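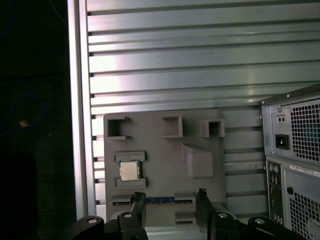
Ilko Dilov
Betreuer des Datensatzes Drasano

Drasano: SMART-Werte von gebrauchten Festplatten

Stand: 11. Oktober

Inhalt

Drasano ist eine Sammlung von SMART-Auslesungen gebrauchter Festplatten aus Bürorechnern und Notebooks. Sie umfasst 433 Laufwerke und 2.442 Auslesungen. Bei 105 Laufwerken ist der Wert für neu zugewiesene Sektoren in mindestens einer Auslesung größer als null. SSDs sind nicht enthalten. Ein eigener Teil für SSDs ist gewünscht worden, aber ich habe dafür noch kein brauchbares Format gefunden, weil die Hersteller die Attribute sehr verschieden belegen.

Die Auslesungen wurden mit dem Skript Dramon gemacht, das im Ordner tools liegt. Dramon ruft smartctl auf und schreibt die Ausgabe in eine Textdatei und in eine Zeile der Tabelle. Es benötigt Administratorrechte.

Dateien

laufwerke.csv: eine Zeile pro Laufwerk, mit Bauform, Kapazität, Drehzahl und Anschluss
auslesungen.csv: eine Zeile pro Auslesung, verbunden über das Feld lw_id
roh/: die unveränderten Ausgaben von smartctl
tools/dramon.sh: das Skript
AENDERUNGEN.txt: Liste der Änderungen

Trennzeichen ist das Semikolon, Zeichensatz UTF-8. Wer die Tabellen mit einem Tabellenprogramm öffnet, soll die Spalte lw_id als Text importieren, sonst gehen die führenden Nullen verloren. Dieser Fehler ist mir selbst in der Version von Juli passiert. Bitte diese Version nicht mehr verwenden.

Felder, bei denen es oft Fragen gibt

betriebsstunden: der Rohwert von Attribut 9. Einige Modelle zählen in Minuten. Diese Zeilen haben im Feld einheit den Eintrag "min" und sind nicht umgerechnet.

temperatur: in Grad Celsius, zum Zeitpunkt der Auslesung. Wenn das Laufwerk keinen Sensor hat, bleibt das Feld leer. Eine Null bedeutet hier also wirklich null und sollte geprüft werden.

schwebend: Attribut 197, Sektoren, die auf eine neue Zuweisung warten. Der Wert kann wieder kleiner werden, das ist kein Eingabefehler.

Datenschutz

Seriennummern und WWN wurden durch eine laufende Nummer ersetzt, auch in den Rohdateien. Inhalte der Laufwerke wurden weder gelesen noch kopiert.

Bekannte Einschränkungen

Die Auswahl ist nicht zufällig. Ein großer Teil der Geräte kam aus der Sammelstelle in Bellamy, und dort werden Rechner meistens erst abgegeben, wenn sie schon Probleme machen. Für Aussagen über die Ausfallrate eines Modells ist die Sammlung deshalb nicht geeignet. Bei Laufwerken mit der Kennung über 200 wurde zusätzlich der lange Selbsttest gestartet, bei den früheren nur der kurze. Die beiden Gruppen sollte man nicht ohne Weiteres vergleichen.

Beiträge

Neue Auslesungen bitte mit der aktuellen Version von Dramon erzeugen und als Archiv zusammen mit der Rohausgabe schicken. Laufwerke in USB-Gehäusen kann ich nur annehmen, wenn das Gehäuse die SMART-Befehle vollständig durchreicht.

Lizenz: Daten CC BY 4.0, Skript MIT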